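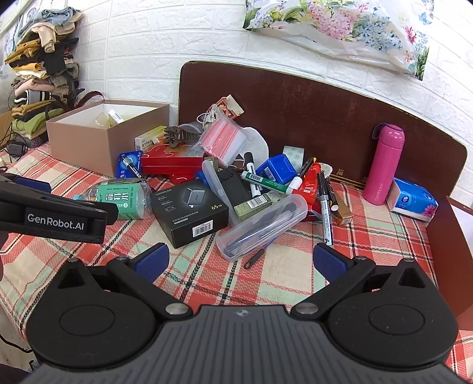
Ching-wen Chiang

4. Collecting the sorting demonstrations

4.1 Why we went into bedrooms

Anyone who has moved house, or come home from a long trip with a full bag, will know the pile. It ends up on the bed because the bed is the largest flat surface in most flats, and it stays there until somebody wants to sleep. When Shih-chieh Kan and I were drawing up the task list for Podilix we had plenty of kitchen work already (cups, racks, drawers, the usual) and very little that looked like this, so we set aside a good part of our demonstration budget for what we call bed-top sorting. The person showing the task takes things from a mixed pile and puts them into an open container, or groups them by kind on the bedding, whichever the session card asks for.

Figure 4. Bed-top sorting with hand-held grippers. Medicine box, charger box, markers, pen case and bottles on a checked sheet, with an open cardboard box to the left.

The pile in Figure 4 gives a fair idea of the density we were after. Markers lie scattered at different angles through the pile, boxes of several sizes sit close together, and there are clear plastic items among them, including a resealable bag and a long case, which are the sort of thing our depth estimates handle worst. The sheet is a busy plaid as well. We had worried about this in the early planning, and Shih-chieh argued for carrying a plain grey cover from home to home so that the segmentation would have an easier time of it. I'm glad we didn't, although it cost us some weeks of tuning later on. People sleep on stripes and checks and flowers, and a policy that needs a grey bed is not going to be of much use to them.

4.2 Showing the task by hand

We compared two ways of giving a demonstration. In the first, the demonstrator holds the grippers and does the job directly, standing or kneeling wherever is comfortable. In the second, the demonstrator drives a two-armed robot from a pair of leader arms at the Madden workroom, watching either the robot itself or a monitor. The two streams are brought into one format before training: gripper pose relative to the previous time step, jaw opening, and the view from the gripper camera. Nothing in the policy input says which stream a given episode came from.

The hand-held demonstrations make up by far the larger share. Eight people gave us 1,348 usable episodes across nine homes in Fundthorpe, for a total of some 70 hours of recording once false starts had been trimmed. I should say a word about "usable", as it did a lot of work in our weekly meetings. An episode was kept if the pose track was unbroken from the first grasp to the last release and if the demonstrator had followed the card. We did not throw out clumsy episodes. A dropped pen that was picked up again stayed in, and so did a second or third try at a slippery bottle, and I think the recovery behaviour described in Section 6 owes a great deal to that decision.

Instructions were kept short. Demonstrators were asked to open the jaws fully before approaching, to pause for a breath before closing, and to keep their free fingers out from in front of the lens. Our first version of the card ran to two pages and included a diagram of preferred approach angles, and every one of our early demonstrators read it politely and then did what felt natural. We shortened it to a paragraph. The approach angles in the final data are more varied than we had planned for, and the policy seems none the worse.

Using both hands took more practice than we expected. With a single gripper most people settled in after a few minutes, but with two they tended to park one hand at the side and let the other do everything. Shih-chieh's remedy was to add items that are awkward with one hand (a strap to be held while the bottle is lifted, say, or a box that needs steadying while something goes in) and to say nothing further about it. By the second session the idle hand had generally woken up. Where the two grippers came close together one would often pass into the other's camera view, and we left those views unmasked. The robot will see its own other arm when it is working, after all, and it may as well get used to the sight early.

4.3 Showing the task by remote control

Remote control was slower and a good deal harder on the shoulders. The leader arms give no sense of touch, so demonstrators judged contact by eye, and they were understandably cautious around thin cardboard. Small boxes that a person with a hand-held gripper would pinch without a second thought were approached, abandoned and approached again from another side. On the other hand, every motion in this stream is one the robot can physically make. The hand-held stream has no such guarantee: a person leaning over a bed will happily turn a wrist past the joint limits of our arms, and those stretches had to be found and dropped by the kinematic filter described in Section 3.

We had thought of the remote sessions as a small correction to the hand-held ones, and in the training mix that is how they are weighted. They turned out to matter most at two moments, the final centimetre before a grasp and the release over the container. In both places the hand-held demonstrators moved quickly and with great confidence, and our arms, which have a noticeable lag, could not keep up. The slower remote motions gave the Mok policy something it could imitate at its own pace.

4.4 Labels and notes

Each episode was given a plain-language description by the person who had made it, spoken straight after the last release and transcribed later. We asked for whatever came to mind, in whatever words they would use at home. The same flat plastic container is a pencil case to one demonstrator and a pen box to the next, and a hair claw is variously a clip, a claw and a grabby thing. We merged none of these. Spelling was made consistent and mumbled words were checked against the recording, and otherwise the descriptions went into training as spoken.

Object categories were a bigger headache. Our scheme had a class for medicine, a class for stationery and a class for electronics, and it was not at all clear where packaging belonged once we could no longer tell from the outside whether there was anything in it. A charger box with the charger inside is electronics, I suppose, and the same box empty is recycling. Since neither the annotator nor the gripper can see through cardboard, we labelled boxes by what was printed on them and recorded the weight class separately whenever the demonstrator mentioned it. The effect of this choice on grouping accuracy is taken up in Section 5.3, together with the results for transparent items.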